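Mendes Public Library to Extend Evening Hours and Retire Overdue Fines

The Mendes Public Library will stay open until 10 p.m. on four evenings a week beginning in February, the library's board of trustees announced following its winter meeting. The board also voted to end daily fines on overdue books, a charge that has been part of the library's rules for as long as its printed records go back.

The longer hours apply to the main building on Tunex Street. The Kondanden branch, which shares its entrance with the district health office, will keep its present schedule until a separate agreement on building access has been reached. Patrons of the branch may return items borrowed there to the main building at any hour through the outside slot.
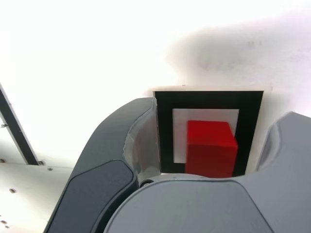

Vol. 33, No. 2

According to the board, the change follows a survey held last fall in which 1027 cardholders took part. Of those who answered, 71 percent said that they would visit more often if the library were open after supper. Shift workers and parents of school-age children were the two groups most likely to name closing time as the main obstacle. A smaller group asked for earlier morning hours, and the board has referred that request to its spring meeting.

Evening service will cover the reading room, the lending desk and the public computers. The local history room will continue to close at 5 p.m. Materials from that room may be requested in advance and read at a supervised table on the ground floor during the evening, provided that the request reaches the desk before noon on the same day. Maps and bound newspapers are excluded from this arrangement on account of their size and condition.

The end of overdue fines takes effect on the same date as the new hours. Amounts already owed for late books will be cleared from all accounts without any action by the cardholder. Charges for lost or damaged items remain in place. A book that has not been returned 33 days after its due date will be treated as lost, and the replacement cost will be added to the account. If the book comes back in good condition, the charge will be removed in full.

The board noted in its written statement that income from fines had fallen in each of the past several years, while the staff time needed to collect them had not. "The library's purpose is to lend," the statement reads. "A charge that keeps residents away from the lending desk does not serve that purpose." The statement adds that cardholders whose borrowing was blocked over unpaid fines will be notified by mail that their cards are valid again.

Loan periods are unchanged. Books may be borrowed for three weeks and renewed twice, unless another patron has placed a hold. Films and recorded music may be borrowed for one week. Limits on the number of items per card also remain as they are, and teachers may still apply for the larger classroom allowance at the start of each term. 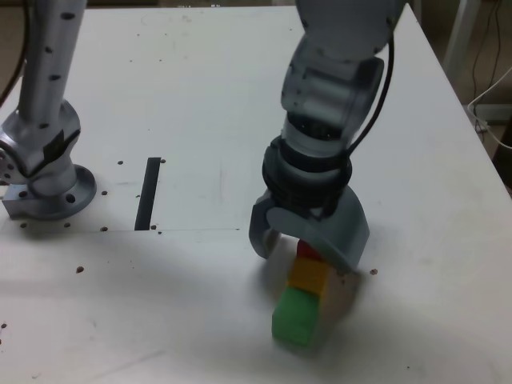
Funding for the additional hours comes from two sources. The town has approved a modest increase in the library's operating budget, which will pay for two part-time positions at the lending desk. The remainder will be met by a grant from the Tridik Fund, which supports reading and adult education in the region. The grant covers lighting, heating and evening security for two years. Before it expires, the board will review attendance figures and decide whether to ask the town for permanent support.

Some practical details are still being settled. The parking area behind the main building currently closes at 8 p.m., and the town's streets department has been asked to adjust the gate schedule. Until this is done, evening visitors are advised to use the spaces along Tunex Street — these are free of charge after 6 p.m. The last bus toward Kondanden leaves from the stop opposite the library shortly before closing, and the board has asked the transit office to consider a later departure.

Applications for the two part-time positions are now being accepted. Candidates should be available for at least three evenings a week and should have some experience in serving the public. Previous library work is welcome but not required. Forms may be picked up at the lending desk or requested by mail.

The revised rules will be posted at both locations and printed on the reverse of new library cards. Existing cards do not need to be replaced. Patrons who wish to check the status of an account may do so at either desk during regular hours — a current card or another form of identification will be needed.

The next public session of the board will be held in the ground-floor meeting room of the main building at 7 p.m. on a date to be posted in the lobby. The agenda will include the request for earlier morning hours, a report on the condition of the roof above the periodicals shelves, and the schedule for the summer reading program. Residents who wish to speak should sign the sheet at the door before the session begins.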